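Can a Machine Do It Yet? Notes From the Laundry Corner

Every spring I get the same letters, and they all come down to one question: is there anything I can buy that will do this chore for me? I love these letters. I have been wishing for a helper with a motor since my kids were in diapers, and I try to keep up with what's out there, partly for this page and partly (all right, mostly) for my own sake. So I've gone chore by chore, with the tips I'd give you in the meantime.

Floors

Yes, more or less! A robot vacuum is the one household machine I'd hand to my own sister without a speech. It does crumbs, pet hair and everyday dust very nicely, and it goes under the bed, where I haven't personally been in a good long while. What it can't do is pick up a sock. Before you start it, walk the room once with a laundry basket and scoop up anything soft or stringy. Phone cords, shoelaces and the fringe on a rug are the worst. Tuck the fringe under and it'll stay put for the whole run.

Empty the bin after every run, even when it looks half full, and snip the hair off the brush with a seam ripper. Slide the ripper along the groove, pull, done. A pair of scissors will do it too but you'll nick the bristles sooner or later.

Dishes

The dishwasher has been a robot all along if you ask me, we just stopped being impressed by it. Loading and unloading is another matter. I've seen clips of arms putting plates in a rack, very carefully, one at a time, and I'm sure they'll get there, but a plate with dried egg on it next to a wine glass is a lot to ask. Meanwhile, unload the bottom rack first so the drips from the cups up top don't land on clean plates.

Windows

There are little square ones that cling to the glass and crawl. My neighbor over in Munham lent me hers for a weekend. It did the middle of each pane beautifully and left the corners for me, and I'd say the corners are the part I was hoping to get out of. If you do yours by hand, two drops of dish soap in a bucket of warm water is plenty. More than that and you'll be rinsing till supper.

Laundry

Now we come to the big one. The washing and the drying were handed over to machines generations ago, and what's left is all the fiddly business in between: sorting, checking pockets, getting the door open, putting things in, taking them out again heavy and tangled, and then the folding. Oh, the folding! That's the part everybody writes to me about.

I think people expect the folding to be the only hard part, but stop and think about just the loading. You have to find the edge of the door and pull it hard enough to pop the catch, but gently enough that you don't yank the whole machine. Then you have to reach into a round hole with an armful of something that has no shape.
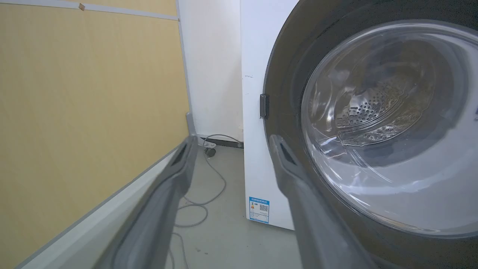 And the inside of a drum is shiny, curved and full of little holes, so I can well believe it's a confusing place for anything that has to find its way by looking. A single baby sock stuck flat against the metal gets past me about once a week, and I know what I'm looking for. My trick is to give the empty drum one slow turn by hand and run my palm around the top, where the small things cling.

So can a machine do your laundry start to finish? Not in my house, and not for a price I'd pay. I'd guess towels will come first, being square and sturdy and all alike. Fitted sheets I expect to be folding myself until I'm very old.

A few things to keep you going till then. Leave the door of a front-loader ajar between loads so the air can get in. Wipe the fold of the rubber seal with a dry rag, and mind the bottom of it, where the lint and the hairpins gather. Wash towels on their own, give each one a good snap before it goes in the dryer, and take them out while they're still warm. Zip the zippers. Turn the jeans inside out. And keep a small jar on the shelf for the coins and buttons; mine paid for a very nice lunch in March.

Next time I'll get to ironing, and to the reader who asked about gutters, I haven't forgotten you.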